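Informe de avance del proyecto Danda
Entidad ejecutora: Grerkar
Sede: Riradthorpe
Fecha: 2025-03-09

Durante el periodo se mantuvo la actividad de clasificación y doblado de prendas donadas. La tela se revisa sobre mesa de madera antes de pasar al doblado. 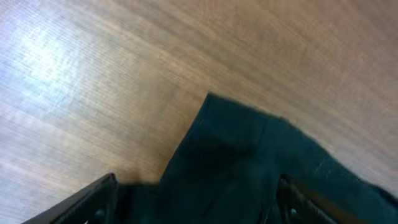 Se procesaron 400 prendas en 16 sesiones, conforme al calendario acordado con Verbruggen. El gasto se ajusta a lo presupuestado. 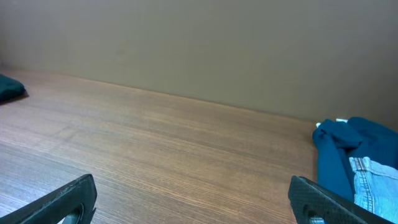 Tela verde azulada doblada, a la izquierda, y tejido azul arrugado.

Las prendas oscuras con forro se registran ahora en un apartado propio. Quedan por cerrar cuatro lotes, cuya entrega se prevé en el próximo periodo.

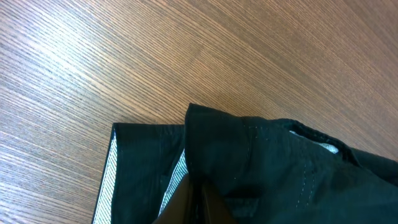
Prenda oscura con borde blanco de finas rayas grises.

Documentos relacionados
Danda: plan de trabajo
Grerkar: memoria económica
Riradthorpe: inventario textil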